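Drirkura (band)

Drirkura are an ambient folk duo, and I should say up front that I've followed them since their first cassette, so I'm not neutral – sorry! Rin Higuchi plays bone flute and frame drum, Canan Ertürk sings and handles the tape loops. They met in July at a workshop in Karaca and had a set together by the end of the month.

Their first album, Uron, came out in a run of 428 copies and I still kick myself for buying only one. The second, Walisik, has 10 tracks and sold some 2,000, mostly at shows (the long drone on side two is my favorite thing they've done).

On stage they play in near darkness, with no breaks between pieces. Ertürk sings mostly without words, and Higuchi tunes the drum

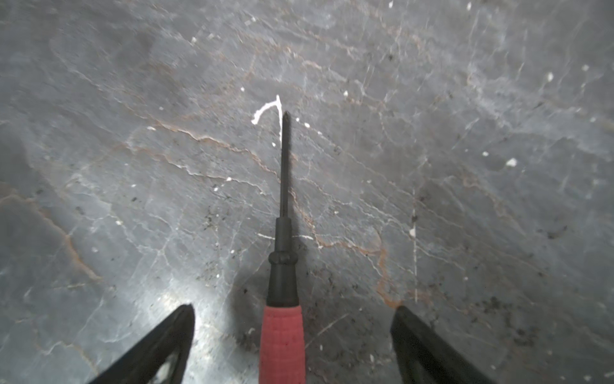 between songs by ear, so no two nights sound quite the same.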